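동네 빵집 쿠벤트, 문 여는 시간 한 시간 앞당겨

2019-08-24
글 다리우스 브조조프스카

중앙시장 북문 맞은편의 빵집 쿠벤트(Kuvent)가 다음 달부터 영업 시작 시간을 오전 8시에서 7시로 앞당긴다. 시장 상인과 인근 병원 교대 근무자들의 요청에 따른 것이다. 폐점 시간은 오후 6시로 종전과 같고, 쉬는 날도 바뀌지 않는다.

쿠벤트는 지난 7월 한 달 동안 손님을 상대로 이용 시간 조사를 했다. 계산대 옆에 둔 설문지에 176명이 답했고, 이 가운데 80명이 출근 전에 빵을 살 수 있으면 좋겠다고 적었다. 저녁 영업을 늘려 달라는 의견도 있었으나 제빵 인원이 모자라 이번에는 반영하지 않았다.

7월 판매량은 3,041개로 집계됐다. 가장 많이 나간 것은 호밀 식빵이고 통밀 바게트와 우유 식빵이 뒤를 이었다. 여름철에 잘 팔리던 크림빵은 올해 주문이 줄어 다음 달부터 주말에만 굽는다. 대신 무화과 호밀빵이 새로 나온다. 무화과는 남해에서 받고, 물량이 떨어지면 그날 판매를 마친다.

이른 아침에는 식빵과 바게트, 소금빵만 진열한다. 샌드위치는 지금처럼 오전 10시 이후에 나온다. 단체 주문은 이틀 전까지 전화나 매장에서 받으며, 식빵을 5개 이상 주문하면 시장 안 점포에 한해 배달해 준다. 배달은 오전 9시 전에 한 차례만 한다.

가격은 대부분 그대로다. 다만 호밀 식빵은 밀가루와 호밀 가루 매입가가 올라 한 덩이에 300원 인상된다. 썰어 주는 서비스는 계속 무료이고, 두께는 주문할 때 고를 수 있다. 쿠폰은 기존에 찍어 둔 것을 새 쿠폰으로 옮겨 준다.

매장에서는 식빵 보관법을 적은 안내문도 나눠 주고 있다. 이틀 안에 먹을 빵은 실온에 두고, 그보다 오래 둘 빵은 썰어서 냉동하라는 내용이다. 냉장실에 넣으면 빵이 빨리 굳으니 피하는 것이 좋다. 실온에 둘 때는 종이봉투나 뚜껑이 있는 빵 보관함을 쓰면 된다. 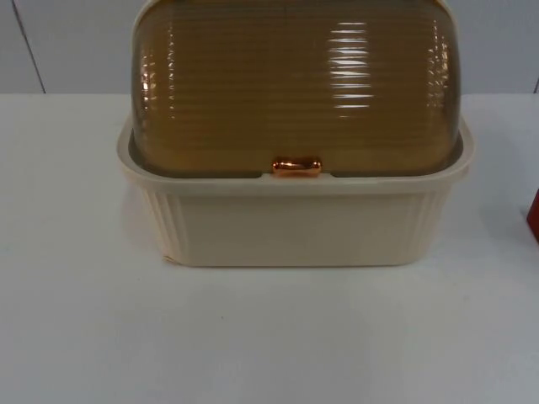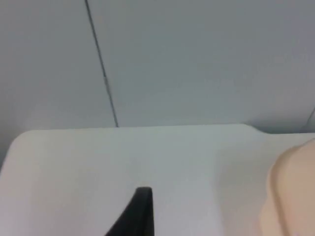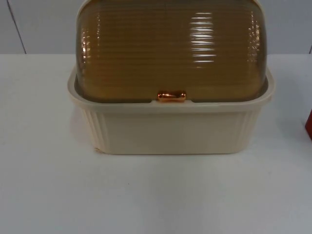 시장 북문 주차장 일부 통제

중앙시장 북문 주차장은 다음 달 첫째 주에 바닥 포장 공사로 절반만 운영된다. 공사 기간에 차를 가져오는 손님은 남문 쪽 공영주차장을 이용해야 한다. 시장 점포에서 물건을 사고 받은 영수증을 보여 주면 한 시간은 무료다. 쿠벤트를 포함한 북문 일대 가게는 공사 중에도 정상 영업한다.

새벽 하역 차량은 오전 6시 30분까지 북문으로 드나들 수 있다. 이후에는 안내 표지에 따라 서쪽 골목으로 돌아가야 한다. 골목 폭이 좁아 2.5톤을 넘는 화물차는 들어갈 수 없다. 비가 오면 공사 일정은 하루씩 미뤄지며, 바뀐 날짜는 북문 게시판에 붙는다.

자전거 보관대는 공사 구역 밖에 있어 평소대로 쓸 수 있다. 북문 앞 버스 정류장도 위치가 바뀌지 않는다.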